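What are the rules for recording with a hand-held gripper in someone's home? 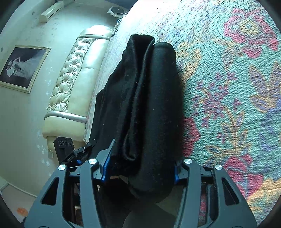
Asked by Dreltby · June 11, 2021 · 4 replies shared · 813 views

Hi all! So I've been doing home recording with a hand-held gripper since March, mostly soft stuff – picking up folded clothes, putting them down, picking them up again until my wrist complains. I love it, but my group has grown from just me to several people in several houses, and we all do things a bit differently. I was asked to write up one page of house rules and I'm stuck on what really matters.

What I've got so far: get written permission from everybody who lives there, keep fingers away from the jaws, one item per pick, start and stop the recording with the item at rest. That's about it (told you it was short).

The things we argue over:

Do you tidy the room first? One of us wants the floor totally bare every time. I say leave the room the way people live in it, because a robot that only knows bare floors is going to have a rough time in my living room.

Are wall pictures OK? I've been leaving them up and now I'm wondering if I should have asked.

Does dark fabric need its own rule? Black on anything loses its folds when I look back at the clips, and I can't tell which edge I grabbed.

And when do you throw a clip out? We have nearly 3,830 clips now and I really don't want to go through them twice. If there's a published standard for any of this, I'd happily follow it instead of making up my own. Thanks!!

12 people found this useful · Share

Brallix
replied

Fun topic! I've run sessions like these for a while and wrote our sheet, so you're welcome to steal from it.

On a published standard, I don't know of one written for exactly this. The robot safety standards I've read are for powered machines in workplaces, and a thing you squeeze by hand in a living room is a pretty different animal. We wrote our own, and we change it whenever somebody finds a hole in it. Put a version number on yours. We didn't for the first few months and ended up with people following three different sheets.

Tidying: I'm with you, mostly. Our rule is "clear the path, leave the room." You want nothing to trip on where the person walks, and that means cords, toys and rug corners that curl up. Furniture and rugs stay put. A patterned rug is great to have in the mix, as long as it isn't the only rug you ever use. We switch surfaces every 30 clips and write down the change.

Pictures on the wall: ask, and ask about each room, not the house in general. People say yes to "the living room" and forget there's a family portrait over the couch. Our form has a line for pictures, one for mail and paperwork, and one for screens. If the owner says no to something it gets taken down or covered before we start. Please don't plan on blurring it later. We tried that once and it ate an entire week. Mirrors too, I almost forgot mirrors – they catch the person holding the tool, and that person has to sign as well.

Dark fabric: yes, give it a rule. Ours says turn on the room lights, open the curtains if it's daytime, and don't stand so your own shadow lands on the item. Fold it the same way each time and write down the fold (halves, thirds, rolled) in the notes. You won't be able to work it out from a black clip afterward, I promise. We leave lint alone, by the way. One person was using a lint roller on everything between picks and it was taking forever, and clothes have lint on them.

Grip: close until the item holds and then stop squeezing. New people crush things. I have them lift a folded hand towel, hold it still for a slow count of four, and set it down without it falling open. Once they can do that several times in a row they can start recording.

Throwing clips out: we have four reasons and that's all. A person who didn't sign is in it, something private is readable, the recording has a gap, or the notes don't match the item. A dropped item is NOT a reason. Mark it as a drop and keep it. I feel strongly about this one, because if you only keep the pretty ones your numbers look wonderful and the robot doesn't know what a slip is.

31 people found this useful · Share

Torix
replied

just clear the floor, it's faster. also wash your hands before touching peoples laundry

2 people found this useful · Share

Mohammed House Recording Club
replied

I agree with nearly all of what Brallix wrote, except for the surface thing. Changing every 30 clips was too often for us and people stopped logging it. We change when we change rooms, and that has held up fine.

A few more for your sheet:

Wipe the finger pads between houses. They pick up fuzz and hair, and the grip gets slippery on smooth cloth.

Check the screws on the linkage before you go in, with a screwdriver and not your thumb. One of ours backed out in the middle of a session and we spent the afternoon on our knees looking for it.

Pets go in another room, small kids too. Jaws that open wide are very interesting to both.

Let the homeowner stop at any time without giving a reason, and write on the form how they can get their clips deleted and by when. You need somebody who will really do the deleting. Ours is done the same day.

Take breaks! We do it by the clock. Wrists get sore before you notice, and the picks get sloppy at about the same point.

For your backlog, I wouldn't go through everything. Check permissions first for every house, pull any house with a missing signature, then look at a sample from each person. If one person's sample is bad, look at all of theirs.

9 people found this useful · Share

Dreltby
commented

This is so helpful, thank you! Stealing "clear the path, leave the room" word for word. I'm adding the line about pictures and going back to ask the homes we've already done. The drops are staying in – I had been deleting mine, oops.

Related posts
How do you label a folded shirt versus a rolled one?
Permission form wording for renters and roommates
Best lighting for dark clothes on a busy rug
Finger pads keep peeling off, what glue?
How long should one recording session be?

Contact us · Community rules · Privacy · Back to top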